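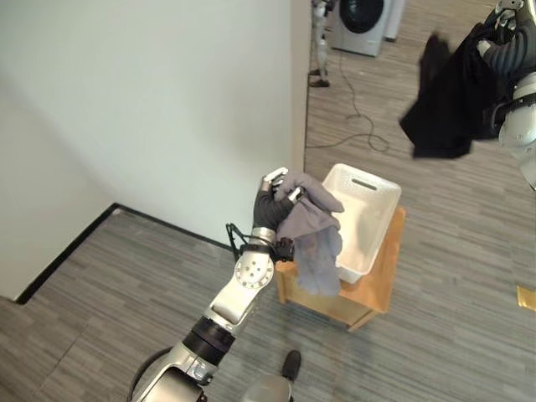
Mandcombe Laundry Textile Reuse, progress report for April
Prepared by Shona Tennant

Collection reached 700 kg, of which 457 kg was graded as reusable. The remainder went to Vukley for shredding. Moisture checks on incoming bales are now done at the gate — three bales were refused.

The second sorting line is 3 weeks behind schedule pending delivery of the belt motor. Spending is within budget. The next payment request will cover the motor and 100 replacement sacks.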